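Research > Manipulation > Cup Handling > Gallery

Print this page | E-mail this page

Cup Handling with Hand-Held Grippers: Gallery

On this page we collect pictures from our study on paper cups. The question of the study is simple to ask: how much can a robot learn about soft, light objects if it only sees a person do the task with a hand-held gripper? The method was planned by Heidrun Reisinger, and the training of the models was done by Ermanno Rizzi. Inside the group the project has the name Nastanura, and the recorded set of demonstrations is called Gremov.

Paper cups are a good test, in our opinion. They weigh almost nothing, they bend when the fingers close too much, and a ribbed sleeve gives a different friction than a smooth wall.

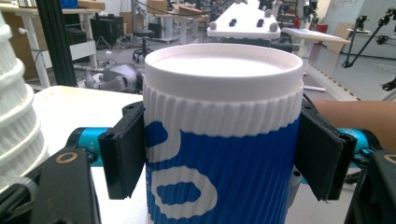
For each demonstration the person closes the fingers on the cup, moves it to a new place and opens again. We recorded 840 demonstrations in this way. The person is asked to work at a normal speed and not to correct a bad grasp – a bad grasp is also useful for the training, if it is marked as such afterwards.

The height of the grasp was the point we discussed the most. When the fingers close low on the cup, the wall gives way and the cup tilts. When they close near the rim, the cup is stiffer and keeps its shape. In the first version of the instructions we left this free, and the learned policy then chose a height somewhere in the middle, with poor results. From the second version on we ask for a grasp in the upper part.

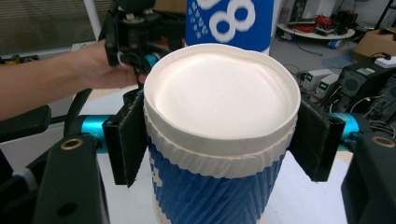 Another part of the study looks at finger surfaces. We compared 4 of them, with 20 trials for each surface, always with the same policy. The softer surfaces allowed a lower closing force, and up to 20 percent less deformation of the wall was measured. The bare plastic surface was the weakest, mostly on sleeves with a clear relief.

One result is still not explained well. The policy is good with single cups but it becomes slow when a second cup stands close behind the first one. Ermanno thinks that the camera view is the reason, Heidrun thinks that we have too few such demonstrations. We will record more of them in September and then train again with the same settings.

Print this page | E-mail this page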